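Woltcombe Reuse Workshop
Home Gallery Bench notes Parts wanted Contact

Gallery: desktop towers, opened and part stripped

Posted 20th February by Hiba Shboul

The Plengate batch came to us in November when the Plengate office closed its second floor. The batch was 61 towers, all desktop machines in dark cases. Of these, 31 have been through the bench so far. The rest are on the racking by the goods door and will be taken in order of asset tag.

The notes themselves are kept in the Lavar binder. This page covers the layout of the case and the order of work, for people joining the Thursday group who have not handled this type before. Questions about the batch go to Danish Siddiqui. Questions about drives and wiping go to Tamer Saliba.

1. Case on its side, panel off

Lay the tower flat with the removable panel upwards. Power lead out first, then hold the front button for a few seconds. The panel comes away in one piece and goes under the bench with its tag facing out. Do not stack panels on the white slatted table, as the slots mark the paint.

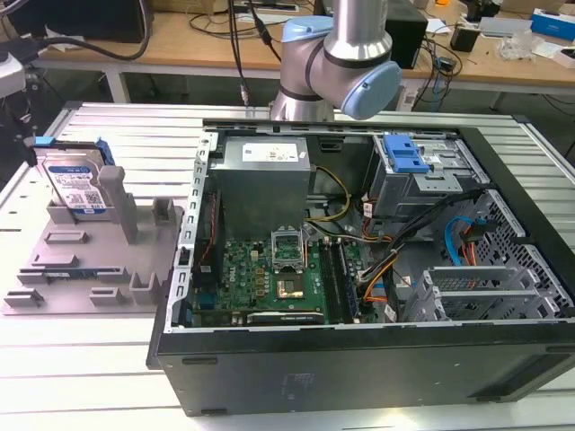 The power supply is in the upper left corner when the case lies this way round, with its label facing up. Copy the model and output from the label before touching any wiring. The yellow and black bundle leaves the supply on the right and comes down to the board. Leave it plugged in until the drive is out. The board is green and carries the DELL name near its left side, so there is no need to hunt for a maker's mark elsewhere in the case.

The memory slots are to the right of the processor socket. Modules that have been pulled go in the antistatic tray by size, then by speed. Mixed pairs are to be split and recorded as singles. Maximiliano Ibarra has a list of the modules we will keep; anything smaller goes to the Campos crate.

With the socket frame raised, keep fingers, sleeves and cable ends away from the gold area. A dropped screw here has cost us two boards. If the socket cover is to hand, fit it before going any further.

2. Drive out, drive cage in view

The drive cage is at the upper right and has a blue plastic release. Take the data cable off at the drive end, holding the plug and leaving the wire slack. The power plug is stiffer and may need to be rocked slightly from side to side.

Each drive stands upright in the grey tray to the left of the case until its label has been read and entered. The tray has slots of several sizes. Use the one that holds the drive without leaning. WD drives carry the serial number on the main label, next to the barcode; write down all of it, including the letters at the front.

Caddy tabs stay with the drive until the wipe is finished. Ghada Farah found 19 loose tabs in the screw drawer last month and had to match them by hand.

Drives under 900 hours of use are wiped and put back into service. Drives over that figure are wiped, tested again and marked for spares only. A drive that fails the wipe is drilled and goes in the red bin, with the serial number crossed through in the binder and initialled.
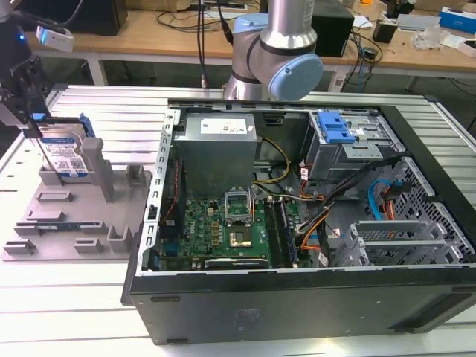

3. Cables and refitting

Tuck the data cable down the right side of the case before the panel goes back on. The orange wires should lie below the level of the case edge along their whole length. If the panel will not slide home, take it off and look for a trapped cable. Do not push.

Towers for refitting go back to the rack with the panel on and one screw fitted. Towers for parts stay open, with a yellow slip on the power supply.

Back to gallery index
Next gallery: monitors and stands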